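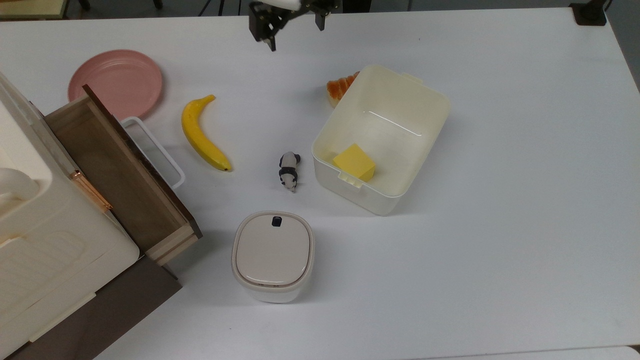

Kelance Pet Food Notes

A small table of foods that people ask about for dogs and cats, with a short note on each one. Compiled by Seija Juntunen. Last revised 27 January 2018.

What is in it

The main file, foods.csv, has 400 rows. Each row is one food and one animal, so grapes appear twice, once for dogs and once for cats. A second file, sources.csv, gives the book or leaflet each note was taken from.

Columns in foods.csv

food: common name in lower case, singular where that sounds normal
animal: dog or cat
form: raw, cooked, dried, canned, or any
rating: ok, small amounts, avoid, or call vet
note: one or two plain sentences
source_id: matches a row in sources.csv

If a food is fine cooked but not raw, it has a row for each form. "Any" means the sources made no distinction. An empty note means the rating came without an explanation, and I did not write one myself.

How ratings were assigned

I read the sources and copied the rating that fit best. Where two sources disagreed, the stricter one was kept and the other is mentioned in the note. Onion, garlic, chocolate, raisins and anything sweetened with xylitol are marked "call vet" in every form. Cheese was the hardest to settle and is still marked "small amounts" for both animals.

Ratings are for healthy adult animals. Puppies, kittens and animals on a prescription diet are not covered.

Changes since the December version

Pumpkin seeds and plain popcorn added for dogs
Tuna for cats split into raw and canned
Spelling of "zucchini" made the same throughout
Duplicate row for celery removed

Known problems

Portion sizes are missing. Brand-name treats are left out on purpose, as recipes change. Herbs are thin, and the parsley rows need a better source.

Using the files

Both files are comma-separated, UTF-8, with a header row. Vainio, the lookup script in the same folder, reads them as they are. You may copy and change the table as long as you keep the source column.

The table does not replace a veterinarian. If an animal has eaten something marked "call vet," phone the clinic first and read the note later.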